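November, started 8:40 in the morning
By the Zatlow padlock bench

I meant to write this up in two lines and go home, but the two controllers behaved so differently that I'd like to get it all down while I still remember which grumble belongs to which. Anybody picking this up tomorrow can skip to the settings near the end, and I won't be offended.

Where we were: the pair of arms has been on the Arnano controller since we moved the bench, and in that time we've logged 1269 padlock runs with it. They're good runs, mostly. What has bothered me all along is the last little bit of travel when one arm is holding the lock and the other is bringing something thin into the keyhole. The arm arrives, stops, thinks, nudges, stops again. It gets there, but it looks like somebody threading a needle in mittens. The Cheon controller has been sitting in its carton for weeks and I finally ran out of excuses for not wiring it in.

Same arms, same fingers, same wrist cameras for both. I was tempted to swap the fingertips while everything was powered down (the box of soft ones was right there!) and I'm glad I left it alone, or I would have no idea now what caused what.

Holding the lock and going into the keyhole

The holding arm takes the brass padlock at the tip of its jaw, keyhole toward the working arm. I had expected the ribbed jaws to be the weak point in all this, and with Arnano I still think they are. They flex a little when you push on whatever they're holding, the position reading doesn't know about it, and the working arm ends up chasing a keyhole that has moved off by a hair. Cheon lets me put a softness value on the holding wrist as well as the working one, so the give is at least shared out between them.

With the wrist view on the monitor I could watch the shaft and the keyhole together the whole way in, which helped enormously. I had the side view up too for the first few runs and then closed it, as I never looked at it.
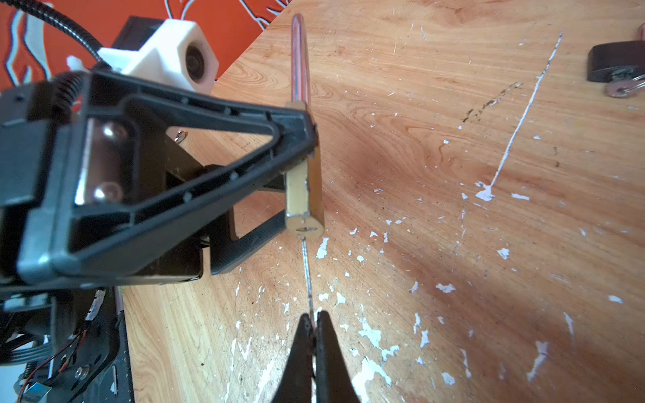 Passing the key by its ring

This one I'd been looking forward to. The working arm has the key pinched low down and the other arm comes in for the ring. A split ring is a horrid thing to grab. It swings, it's thin, and half the time it is edge-on to whichever camera you're relying on. My first go at it with Cheon was on the factory gains and it was much too eager: the fingers came in at a clip, touched the ring, and the ring went round to the far side of the key. Fair enough, I'd have done the same.

Slowing the final approach helped. What helped more was giving up on closing flat onto the wire and letting one fingertip go through the loop first, then closing. I should have thought of that ages ago, given that it's how I pick up my own keys every morning.

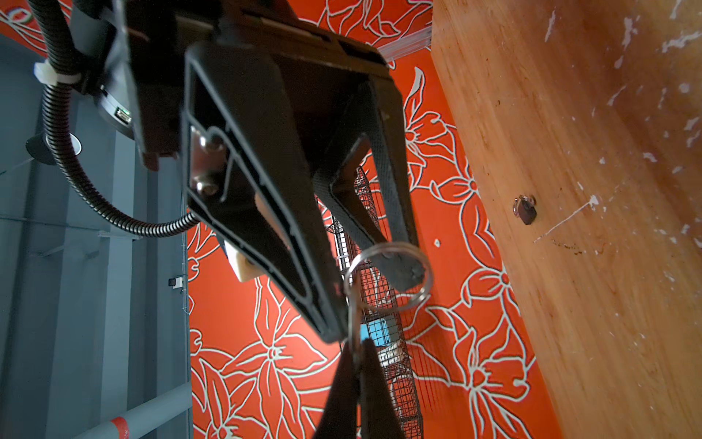 Photo: Zatlow wrist camera, padlock bench

We did 29 ring passes on each controller, with the key starting in the same grip. I'm leaving the tallies in the run sheet, where they belong, but the feel of it was plain enough. Arnano is careful and a bit wooden. It makes the same mistake the same way every time, and there's something to be said for that when you're trying to find out what the mistake is. Cheon is smoother right up to contact and then a bit of a surprise afterward, until you bring the damping up.

A note about the camera, as it came up in both halves. The wrist camera looks past the fingertips, and when the wrist rolls the whole view goes over with it, so that the table is suddenly standing up along one side and the ceiling is along the other. I'm used to it by now, but the tracker isn't always. During the ring passes it twice locked onto something off the table and reported a ring there with great confidence. I've narrowed the search region to a patch around the fingertips and it has been well behaved since. Please don't widen it again without a word in the log!

Going down for the lock on the table

I left this until after lunch, and I'm sorry I did, as it took longer than the other two put together. The job is dull to describe: lock on the wood, key and ring beside it, come down with the fingers open, close on the lock and leave the key where it is. The trouble is speed. Arnano creeps down and the pictures are crisp. Cheon will happily come down three times as quickly, and then the pictures smear and every chip of old paint on the tabletop turns into a streak.

The tracker really does not enjoy that table. It never has. I like the old thing, it's solid and it's the right height, but pale flecks on orange-brown wood plus a shiny little key is asking a lot of a small camera in motion. I tried a shorter exposure and got sharper paint in a murkier picture. I tried bringing the lamp nearer and got a bright glare on the varnish side of things and took it away again. In the end I kept Cheon's quick descent for the upper part and dropped to a crawl for the last bit, and that's the compromise I'd suggest we live with.

One thing to watch is the gap. If the key is lying close in, an outer finger edge can shove the ring along as it arrives. I've started placing the key a finger's width farther out at the start of a run, and I've written that on the setup card so that we're all doing the same.

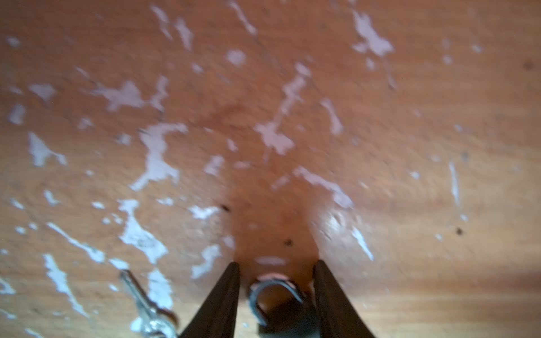
JOMIS, November

Carrying on from the other building, where it's warmer and the big screen is free. I've been through the recordings, all 3555 frames of the descents, and I've marked the ones too smeared to use. They come in clumps, nearly all from the quick part of the Cheon runs, so I'm fairly comfortable blaming speed and leaving the lens out of it. I did wonder about focus for a while. I'd still like somebody to look at that camera's mount screw, as I tightened it this morning and don't quite trust my own tightening.

Settings as I left them, all for Cheon:

Control loop at 400 Hz, both arms
Softness on the holding wrist on, one step below the middle
Damping up two steps from factory for anything that touches the ring
Fingertip through the loop first, then close
Quick descent for the upper part, crawl for the last bit
Tracker search region narrowed to the fingertips

Arnano is unplugged but still on its bracket with its cables tagged, so going back is a ten-minute job if anyone misses it. I'm keeping its configuration file in the shared folder under the old name.

Where I come down, for today at least: Cheon for the keyhole work, without much hesitation. Cheon for the ring, with the damping up. For picking the lock off the table I could argue it either way, and I'd like a morning of runs with the slower descent before I say more. If those go well I'll move the second bench over too, and then we can get the soft fingertips out of their box and start the whole argument over again with those.

Still to do: order more cable tags (I used the last of them), copy the run sheet across, and put the red-handled piece back in the drawer with the locks.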